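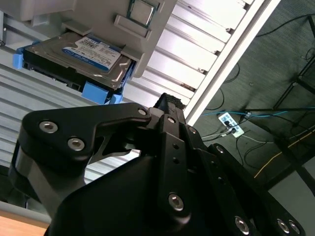 When a Robot Squeezes Too Hard

Have you ever picked up a ripe strawberry and squished it by accident? You didn't mean to! Your fingers pinched a little more than they should have, and then there was juice on your sleeve. Robots have accidents like that too, and I'd like to tell you about one that happened to a robot whose job is taking old computers apart.

The robot lives in a workshop called Sotby, and the people there named it Ganard (I asked why, and I got three different answers, so let's leave that alone). Ganard has an arm that can bend a bit like yours does, and at the end of the arm there is a gripper, which is what robots often have where you and I have hands. Its job is to lift parts out of a computer and put each one in its own place on a tray. That way good parts can be used again in another computer, and fewer of them end up in the trash.

What went wrong?

One afternoon in February, Ganard was moving a hard drive. A hard drive is a metal box, small enough for a grown-up to hold in one hand, and it's where a computer can keep its pictures and games and homework even when the power is off. This one was clipped into a blue plastic holder. Ganard took hold, started to lift, and then everybody heard a loud CRACK.

Chaiwat Ratanaporn was standing nearest, and he did exactly the right thing, and he did it before anything else: he pressed the big red stop button. The arm stopped moving. Only then did he lean over to see what had happened. The plastic holder had split along one side, and the drive was dangling from the other side like a loose tooth.

Looking for the reason

When something breaks at Sotby, the first question is never "Who did it?" The first question is "What did the robot think it was doing?" Robots don't think the way you do, of course, but they do follow numbers, and the numbers are written down where people can read them.

Dzifa Sarpong read them. The gripper was supposed to squeeze with a force setting of 30. (You can picture a dial that goes from zero, which is no squeeze at all, up to 100, which is the most it can do.) But somebody had been testing heavier parts that morning and had turned the setting up to 85, and it had never been turned back down. So Ganard did just what it was told. It had no way of knowing that the plastic was starting to hurt, if plastic can hurt!

Why a strong squeeze matters

A computer is full of parts that need different kinds of holding.
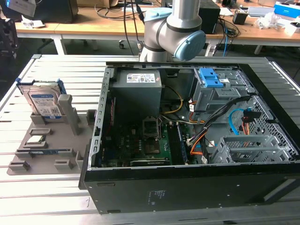 A memory stick is thin and flat, and it likes to be held by its edges. A processor, the little square chip that does the computer's calculating, has to be kept very clean and flat underneath. A hard drive is heavier, so if you hold it too gently it can slip, and if you hold its plastic holder too tightly, well, you already know about that.

And then there are fingers, the kind with skin on them. A gripper that can crack plastic can pinch a person badly, and that is the part that worried Dzifa most. She said she could buy a new holder by the end of the day, but she couldn't buy Chaiwat a new thumb.

What they changed

Now the squeeze setting goes back to 10 every time the robot is switched on, so a person has to choose a bigger number on purpose. If anyone asks for more than 40, the robot waits and a light blinks until a second person comes over and says yes. And there is yellow tape on the floor, and while the arm is moving, feet stay behind the tape. Even Dzifa's feet.

If you ever visit a place where robots work, look for the red stop button and ask a grown-up to show you what it does. Keep your hands back, even when the robot is standing perfectly still, as it may only be waiting for its next turn.

Something to try at home

Put a grape, a wooden block and a slice of bread on a plate. Close your eyes and have a friend mix them up, then lift each one with just your thumb and one finger. Notice how your squeeze changes all by itself once you feel what you're holding. Then put on a pair of thick mittens and try it again, and eat the grape afterward if it's still in good shape.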